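Gourlay leather coat – sizing and returns
Forum > Clothing and Shoes > Outerwear

marlowe_k
April 26, 2022
Has anyone ordered the Gourlay car coat straight from Kalby? I'm between a medium and a large. The size chart gives the chest of the coat laid flat, but the product page talks about body measurements, so I don't know which one to go by. It's almost 400 dollars and I'd like to get it right the first time.

tinbutton
I have the medium in black. The chart is the garment, laid flat. Double it and take off a few inches for whatever you wear underneath. Mine fits over a thin sweater and that's all. Shoulders are fine, sleeves are a little long.

pell_street
I disagree about sizing for a sweater. Leather gives. I bought the large in February because everyone here said to size up, and now it hangs off me. Should have taken the medium and put up with it being snug for a few weeks.

tinbutton
It gives at the elbows and across the back. It doesn't give in the chest if it's lined, and this one is lined.

pell_street
Mine did.

marlowe_k
What about returns? The page says 100 days but then there's a line about "made to order colors" being excluded. Is brown made to order?

Ewan Buchanan
Brown was stock when I bought mine. The green and the dark red were the made to order ones. Ask them by email before you pay and keep the reply. I returned a Vunida jacket to Kalby last year and the refund went through, but they took the shipping out of it both ways, and that wasn't clear on the page.

It also went back to them in the original box with the tissue. I don't know if they insist on that. The card in the box said to.

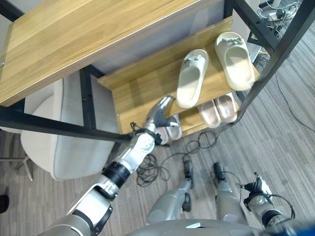 Page 2

hollis_r
They do insist on it. I sent a coat back in a plain mailer and they held the refund until I wrote to them. They paid in the end, minus a repacking fee.

pell_street
I've returned things to them in a grocery bag inside a mailer and never paid a fee. Depends who opens it, I guess.

marlowe_k
Thanks. I wrote to them and brown is stock, so the normal return applies. Still not sure on the size. I'm a 40 chest and wear mostly shirts.

tinbutton
Medium, then. Shirts are no problem.

hollis_r
Medium. If you want something roomier, look at the Skulleck one. It's 500 and cut wider through the body – the hide is heavier too, so it takes longer to soften.

Ewan Buchanan
The Skulleck runs short on anyone tall. I tried one and the hem stopped above my jacket. I'd stay with the Gourlay.

pell_street
Short is how it's meant to look.

marlowe_k
Ordered the medium in brown. They're quoting two weeks. I'll post the measurements when it gets here.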